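Sorting the small bricks

The box of toy bricks came out of the hall cupboard in April, and it has taken me until now to write up what I did with it. My previous post was on resealing the shower tray and drew more comments than I expected, so I assume there is an appetite for this sort of thing. Readers who want the shower tray should go back one entry.

The starting point was a soft bag holding 400 bricks, nearly all of them small, in more colours than I wanted to deal with at once. The bag was a poor container. A drawstring bag puts the small pieces at the bottom and keeps them there, and the only way to find one is to tip the lot out. Tipping the lot out is also how the bricks get under the fridge.

I had three requirements. The bricks had to be visible without emptying anything. It had to be possible to put them away in one movement. The container had to fit on the second shelf of the hall cupboard, where the clearance is limited by a bracket I put in myself and am not going to move.

Containers

I tried two before settling.

The first was a Drallwood parts case with a hinged lid and small square compartments. It is a good case for screws. For bricks the compartments are too narrow to get more than two fingers into, and anything longer than the short side wedges in at an angle. The lid also has to be fully latched before the case is lifted, and if one latch is missed the pieces migrate over the top of the walls into the neighbouring compartments. I have kept it for picture hooks.

The second was an open plastic tray with raised walls and two dividers, giving three compartments. It has no lid. I thought the missing lid would be a problem and it has not been, as the tray goes directly from the table to the shelf and is never carried any farther than that. The walls are high enough to stop bricks sliding out when it is tilted slightly, and low enough that a hand goes in flat.

A note on dividers. Some trays of this type have loose dividers that drop into slots. If there is any gap under the divider, the thin flat pieces will work their way through it. Check this in the shop by sliding a bank card along the bottom edge. If the card goes under, so will a flat plate.

Sorting by colour or by shape

Opinion online is strongly in favour of sorting by shape. The argument is that a small red piece is hard to find in a heap of red pieces, while a small red piece in a heap of small mixed pieces stands out by colour. I accept the argument. It applies to people with thousands of bricks and a plan for what they are building.

With three compartments and a small collection, colour is faster. It takes one look to decide where a brick goes, and a visitor can do it without being told the system. I used red, orange and green for the trial and left every other colour in the bag. Red and orange gave some trouble under the old warm bulb over the table. I swapped it for a cooler Cellance bulb and the two colours separated well enough to sort at normal speed.
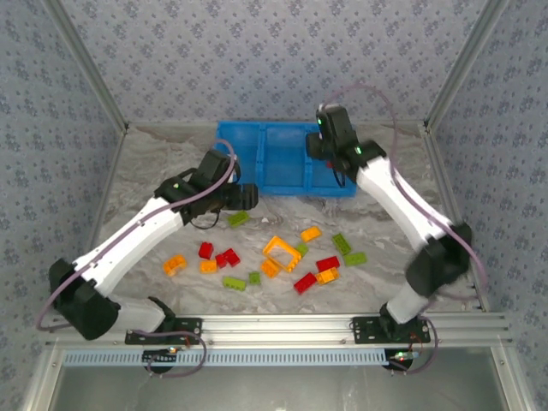
Surface matters more than I had allowed for. On a heavily figured tabletop the small bricks are harder to pick out than on a plain one, and the orange ones are worse than the green if there is any brown in the pattern. A plain, light surface is best. If you only have the patterned one, work from the near edge to the far edge in strips and don't go back over a strip until the end.

A raised edge on the side nearest you is worth having. Bricks get pushed towards the person doing the sorting much more often than they get pushed away, and without something to stop them they end up on the floor. A length of aluminium angle from the hardware store does the job. A rolled tea towel also does it, but it moves.

Method

I timed several approaches and will spare you the table. The one I kept goes as follows.

Put the tray at the far side of the table with its long side parallel to the back edge. I had it close to me at first and kept reaching over it, which knocked pieces back out of the near compartment.

Spread a handful of bricks between you and the tray in a single layer. A single layer is important. Any brick resting on another brick will be picked up with its neighbour and the neighbour will land in the wrong place.

Take one colour at a time and clear it completely before starting the next. Changing colour with every brick sounds equivalent and is slower, and the error rate goes up. On my count, sorting one colour at a time put 2 bricks in the wrong compartment out of the whole trial. Sorting as they came put 6 in the wrong one.

Use both hands, but give each hand its own side of the table. If the hands cross, one of them has to wait. Left hand to the left compartment, right hand to the right, and the middle compartment goes to whichever hand is free.

Place the bricks in the tray, don't drop them. A brick dropped from any height bounces off the floor of the tray, and a fair share will clear the divider. This was the single largest source of mistakes in the first evening and it went away once I slowed down at the end of each reach.

Washing

The bag had been in the cupboard for a long time, so I washed everything before the final sort. Lukewarm water, a drop of dish soap, a mesh laundry bag, ten minutes of agitation by hand in the laundry tub. I don't put them in the machine. Drying takes much longer than washing, as water sits inside the hollow underside of each brick and stays there. Lay them out studs up on a towel so the undersides drain, and leave them overnight. If they go in the tray damp they leave a chalky ring, at least with our water.

I used an Anari drying mat under the towel. It helped slightly. I would not buy one for this purpose.

Labels

I labelled the compartments for about a week and then took the labels off. With colour sorting the contents are the label. If you sort by shape you will need them, and I would put them on the outside wall of the tray where they don't get scuffed. Paper labels under clear tape lasted better than the printed Moriarty ones, which curled at the corners.

What remains

The other colours are still in the bag. A second tray of the same pattern would take blue, yellow and white, and there is room for it on the shelf if the picture hooks go somewhere else. Grey and black I will probably put together, as I cannot tell the dark grey from the black in the evening with any bulb.

There is also a collection of wheels, hinges and windows that belongs to no colour group. These are in a jam jar for now. The jar is fine, apart from the mouth being too narrow for the windows, which went in one at a time and will have to come out the same way.

Next entry will be the cupboard bracket, which several of you asked about last time and which does sag a little at the left end.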